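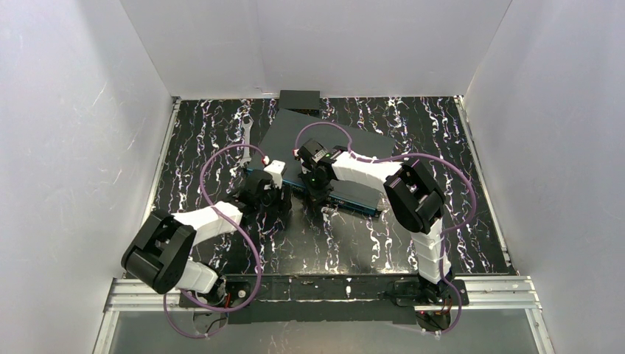 C'est quoi, Vakwood ?
Un jeu de données de tickets de panne réseau, en français, venant de petites structures (cabinets, écoles, ateliers, une mairie annexe). Texte libre + quelques champs. Rien d'autre.

Version du 01/09/2023. Remplace celle de juin, qui avait un souci d'encodage sur les accents. Si vous avez encore l'ancienne, jetez-la.

Contenu

972 tickets, 19 sites. Un fichier par site, plus tickets_tous.csv qui regroupe tout. Séparateur point-virgule, UTF-8 sans BOM, fins de ligne Unix. Excel va râler, passer par l'import.

Champs

id : identifiant interne, pas continu (doublons retirés après coup)
site : code du site, jamais le nom réel
ouverture, cloture : heure locale, pas UTC. Attention aux changements d'heure.
symptome : texte tel que saisi par la personne, fautes comprises
cause : étiquette posée après résolution
action : ce qui a été fait, texte court
annotateur : AP, DT ou VA

Valeurs de cause : cable, port, alimentation, boucle, dhcp, dns, operateur, config, inconnue. Pas de multi-étiquettes. Quand il y en avait deux on a gardé celle qui a bloqué le plus longtemps - discutable, voir plus bas.

D'où ça vient

Export du logiciel de tickets Vuvavgate, fait par Maarten Van Wijk. Puis nettoyage à la main par Abbas Pakzad, Deepika Thomas et Vasanthi Alva. Noms, téléphones, adresses IP publiques retirés. Les adresses privées sont restées, elles servent à comprendre les histoires de DHCP. Un site a refusé la diffusion, il n'est pas compté dans les 19. 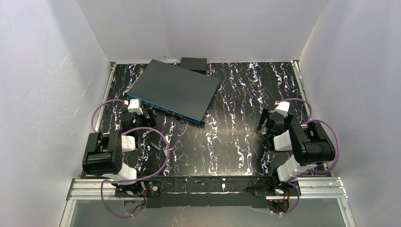 Volodymyr Kostiuk a relu l'étiquetage et trouve que « boucle » est sous-déclarée : d'après lui, une bonne part des tickets classés « inconnue » avec un redémarage du switch en action sont des boucles, quelqu'un a rebranché un câble au mauvais endroit et l'a retiré sans le dire. Il propose une étiquette « boucle probable ». Pas fait pour l'instant, on en reparle à la prochaine version.

Limites connues

174 tickets en « inconnue ». C'est beaucoup, on sait. Ne pas les utiliser comme classe négative.
Les sites avec un contrat Naidu ont des textes plus longs et plus propres, le formulaire imposait un minimum de caractères. Un modèle entraîné là-dessus apprend vite à reconnaître le formulaire, moins la panne.
Heures de clôture peu fiables sur les écoles. Fermées en fin de journée d'un coup, tout le lot.
Le champ action contient parfois juste « ok ». Laissé tel quel.
« Ça rame » est étiqueté de façon incohérente entre annotateurs. DT met souvent operateur, VA plutôt inconnue. Pas d'accord inter-annotateurs calculé, pas eu le temps.

Usages prévus

Classification de texte court, tri de tickets, exercices de cours. Marche bien aussi pour apprendre à nettoyer des dates pourries.

Usages déconseillés

Statistiques sur la fiabilité du matériel : les marques sont masquées et les parcs ne sont pas comparables d'un site à l'autre. Comparer les techniciens entre eux, non plus.

Découpage

Pas de découpage officiel. Couper par site et surtout pas au hasard, les mêmes personnes réécrivent les mêmes phrases mot pour mot d'un ticket à l'autre. Le script decoupe.py le fait, lancer avec --par-site. Sans l'option il coupe au hasard (vieux comportement, gardé pour les TP de Vadix qui en dépendent encore).
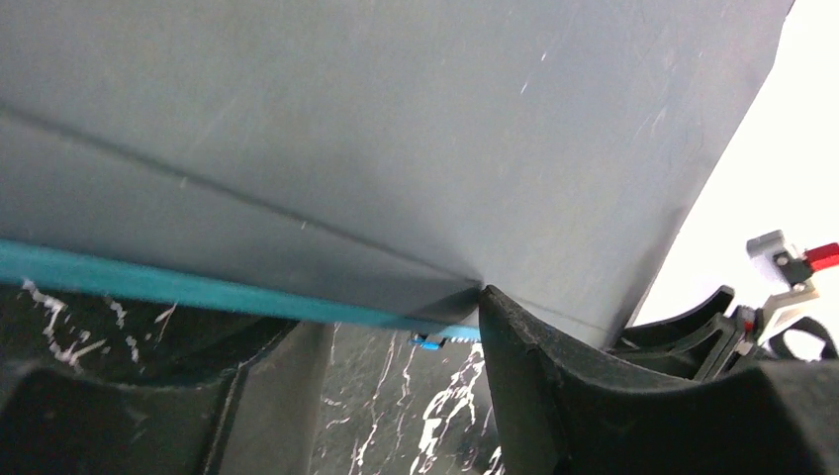 Panneau gris ardoise, surface mate, petites rayures claires.

Licence et citation

CC BY 4.0 pour les textes et les étiquettes. Scripts sous MIT. Citer « Vakwood, tickets de panne réseau », avec la date de version.

A faire

- corriger les clôtures des écoles
- trancher sur « boucle probable »
- doc du champ site, il manque la taille des structures
- verifier les tickets vides à la fin du fichier mairie

Erreurs d'étiquetage : ouvrir un ticket sur le dépôt avec l'id, et l'étiquette proposée. Pas par mail svp, ça se perd.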